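Hondico slotted workbench, two terms in

Our college robotics club bought the Hondico bench in April to replace a pair of old dining tables that moved every time an arm did. I look after the kit with Wondimu Araya, so between us we have had a good look at its strong and weak points.

It came flat in two boxes. Putting it together took one evening, and the instructions are fine apart from the page on the feet, which shows a bracket we didn't get. Hondico sent the missing part after one email. The top is white slatted aluminium and you fix things to it with sliding nuts. Buy extra nuts. The bag supplied ran out before we had our first fixture down.

The main job on it this year is the student project run by Mihret Birhane and Teodor Dudek, who are teaching an arm to service desktop computers, starting with memory modules. The tower goes on its side with the panel off, and the fixture tray sits next to it.
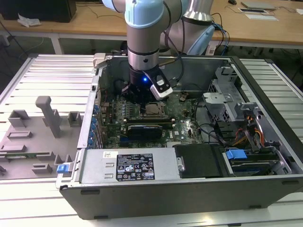
The arm over the open tower, with the fixture tray to the left.

For this work the bench has been good. We had some 2,000 runs logged by the end of the second term, and the positions we saved at the start needed correcting only once, after someone dragged the whole thing to sweep under it. The old tables needed it most evenings.

Now the complaints. Small screws get into the slots and you need a magnet on a stick to find them. The white finish marks easily – a case pushed across it leaves grey lines that don't wash off. There is nowhere sensible to run cables, so ours trail down the back, and I would have liked a clip or two at this price. We paid 1,070 with delivery.

We also looked at the Longo bench, which is cheaper, but the slots on that one were too far apart for Teodor's tray.

I'd buy the Hondico again for a fixed arm. If your club packs everything away after each session it is too heavy, and a thick board with clamps would do you better.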